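Print this post | E-mail this post

Drip lines and the second row of currants

The drip line on the second row of currants lost pressure again in May, and this time I took the whole run apart. The row is 53 feet long, fed from the end nearest the shed. Emitters at the far end were putting out a trickle while the first plants stood in mud.

I had assumed clogging. The water at Fenholm is hard, and I went through the emitters with a pin and a bucket of vinegar. Most were clean. The trouble was the tubing. When I put the row in, I joined a length of Rodero line to some older stuff left over from the raspberries, and the older line has a smaller bore. The coupling holds, but the flow past it drops off badly. On a short bed it would not matter. On this one, with a slight uphill grade, it does.

I replaced the older section, moved the pressure regulator to the shed side of the filter's shutoff, and flushed the line with the end cap off until it ran clear. Then I set cups under the first and last emitters and let it run. After one hour the difference was 2 ounces, which I can live with.
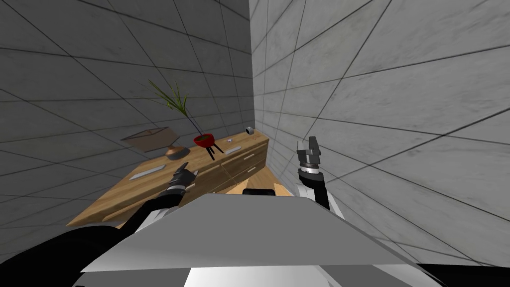
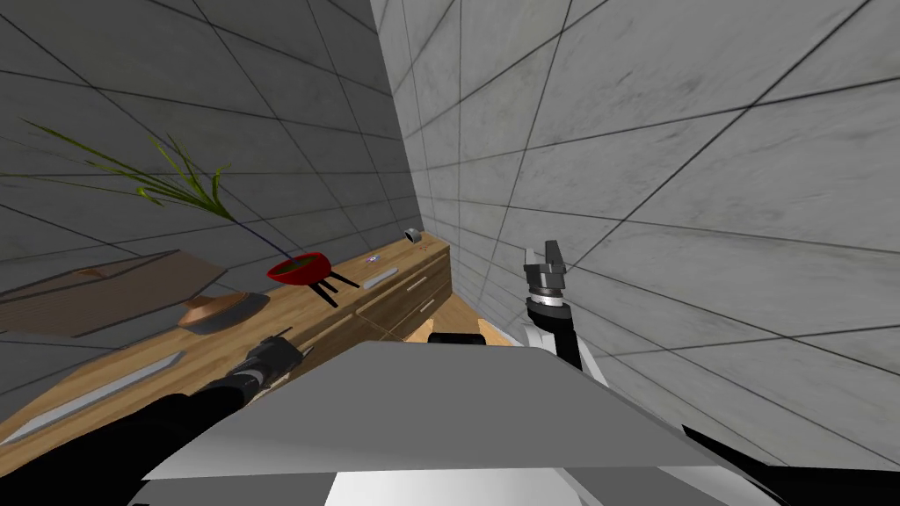
Two views, same room.

The currants themselves are uneven. The Asach bushes took the dry spell well and have put on good new wood. The ones Capucine Langlois gave me as cuttings are behind, with small leaves and some yellowing between the veins on the lower growth. I scratched in compost and left it at that. If the yellowing moves up to the new leaves I will test the soil before adding anything else.

Pruning notes, mostly for my own use next winter. Black currants fruit best on young wood, so I take the oldest stems to the ground and keep 8 per bush. Red currants get treated differently: I keep stems of one, two and three years and cut out anything older. I left too much in the middle of the reds last time and had mildew there before the fruit colored.

Mulch is wood chips, 3 inches deep, pulled back from the stems. The drip line runs under it. Mark the line with stakes if you do this. I have put a fork through mine.

Comments

Margaux Hervieu wrote:
Did you check the filter screen too? Mine at the old Mohammadi place looked fine until I held it up to the light.

Capucine Langlois wrote:
The mother plant yellows every spring on the low leaves and grows out of it. I would wait.

Dale wrote:
What pressure is your regulator? I run low and have the same problem on a flat bed.

Contact | Copyright, all rights reserved | Back to top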